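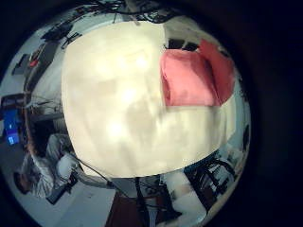 Cream and coral, up close.

About Elto

Elto is a school for people who want to sew, mend and make soft things. We teach in Wurkberg, on the second floor of the old Mollel building, and we love what we do (probably a little too much, if you ask anyone who has been cornered by one of us on the subject of interfacing).

We started with evening classes in plain hand sewing. People came to fix a hem and stayed to make a quilt, and before long they were asking for pattern drafting, upholstery and toy making, so we added those too. Last year 1358 people took a class with us! Plenty had never threaded a needle. Others had sewn for decades and wanted company while they did it.

Classes run all year except for two weeks in June, when we clean the machines, sharpen every pair of shears and argue about where the thread cabinet should go.
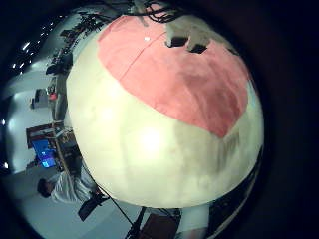 What we teach

Beginners usually start with Seams and Hems, which meets once a week for 17 weeks. That sounds long, but it goes fast, and by the end you can take in a pair of pants and put in a zipper that lies flat. After that you can go wherever you like. Soft Furnishings covers cushions, curtains and slipcovers. Curved Seams is our favorite to teach, all gussets and darts and panels that look impossible on the table and then suddenly turn into a shape. And Mending is open to everyone, every week, with no sign-up. Bring the sweater!

We keep groups small enough that the teacher gets to every table more than once. Fabric for the first project is included, and after that you can bring your own or buy from our shelves at what we paid for it.

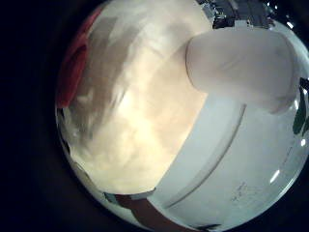

Soft tones, cream to beige.

The fabric library

Our library holds 3000 swatches, each one tagged with its fiber, weight and how it behaves in the wash. We bought the first boxes from Grisano, a mill shop that was closing its doors, and we've been adding to them ever since. Come in and handle them. Linen makes so much more sense once you've crushed a piece in your fist and watched what it does, and you'll save yourself from cutting out a whole shirt in something that frays if you look at it.

Students can borrow swatches for a week. Visitors are welcome to use them here whenever a class isn't running.
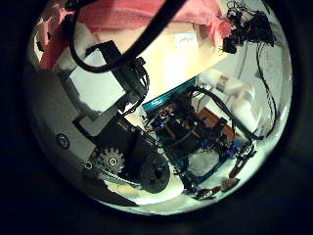

One student from the spring Mending group wrote to us that she had thrown away coats for years over torn linings, and that she has now relined two of them and is eyeing her neighbor's. We'd like to see the neighbor's coat when it's finished.

Fall classes are open for sign-up from September 8, 2026. Stop by the front desk or send us a note, and tell us what you'd like to make.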